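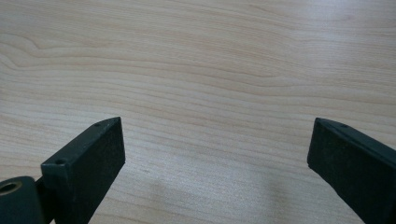
Karkby Hall Association
Minutes of general meeting, June 5, 2021

Present: as per attendance sheet
Chair: Noemí Contreras
Minutes: Gunārs Rätsep
Apologies: received from two members and accepted

Meeting opened 7.05 pm.

1. Minutes of previous meeting

Taken as read. One correction: under item 4, "eastern downpipe" should read "western downpipe". Accepted with that correction.

2. Matters arising

2.1 Downpipe. Replaced. The old bracket holes in the brickwork have been filled but not painted. To be painted when the weather is suitable.

2.2 Key register. Two keys remain unaccounted for. G. Rätsep to write to last season's hirers again. If no reply is received by the next meeting, the side door cylinder will be changed and the cost put against the maintenance line.

2.3 Hire form. The revised form is in use. The old form is still being downloaded from the Uibo community page and that page has been asked to remove it.

3. Drainage, rear car park

The chair tabled a report from Evgate on the ponding behind the kitchen. The contractor put a camera through the line from the grated pit to the street connection. Findings:

The pipe is earthenware to the boundary and PVC beyond it. There is root intrusion at the second joint from the pit. The fall between the pit and the boundary is less than the present code asks for but was probably acceptable when laid. The pit itself is sound, although the grate is a poor fit and lifts under a car wheel.

Two options were quoted. Option A is to clear the roots, reline the affected joint and replace the grate, at $2,655. Option B is to dig up and relay the full length at the correct fall. No firm price was given for Option B, as it depends on what is under the concrete apron.

Discussion. It was asked whether relining would reduce the bore enough to matter. The report says not. It was asked whether the tree could be removed. The tree is on the neighbouring lot and has not been raised with the owner -- N. Contreras to do so. A member considered Option A a waste of money if the fall is wrong. The chair replied that water did leave the car park before the roots got in, and that Option B could not be paid for this financial year in any case.

Motion: That Option A be accepted, with the grate to be a hinged, traffic-rated type. Moved G. Rätsep. Seconded from the floor. Carried, one against.

4. Hot water unit

The kitchen unit takes too long to recover between sink fills. The thermostat was tested and is working. The anode has not been checked and there is no record of it ever being changed. To be inspected by the plumber on the same visit as the drainage work, to save a second call-out fee of $120.

5. Hire charges

Present charges were set before the power tariff changed. Last quarter's electricity account was $680, against income that did not cover it once cleaning was taken out. Most of the use is from the radiant heaters in the main hall, which are left on after bookings end.

Options discussed were a higher winter rate, a separate heating charge, and a run-back timer on the heater circuit. The timer was preferred as it does not need anyone to read a meter. Quote to be obtained from Allska for a push-button timer with a maximum run of 3 hours.

Hire charges to stay as they are until August and then be reviewed with one full account on the timer, if it is fitted by then.

6. Correspondence

In: council, notice of changed bin collection. Insurer, renewal questionnaire. Resident of the street behind, complaint about music after 11 pm.
Out: reply to the resident, with a copy of the hire conditions and the after-hours phone number.

The insurer asks for the date of the last switchboard inspection. The sticker inside the board is illegible. An inspection is to be booked and the new date supplied. The questionnaire to be returned with that question marked "pending".

7. General business

7.1 The noticeboard glass is cracked at the lower corner. Taped for now.

7.2 A request from the choir to store music stands in the meter cupboard was declined. Access to the meter must be kept clear. The shelf under the stage steps was offered instead.

7.3 The defibrillator pads are near expiry. N. Contreras to order replacements and update the log.

Actions carried forward
G. Rätsep: key letters, acceptance of drainage quote, timer quote, switchboard booking.
N. Contreras: neighbour and tree, defibrillator pads, insurer's questionnaire.

Next meeting to be advised by email. Meeting closed 8.40 pm.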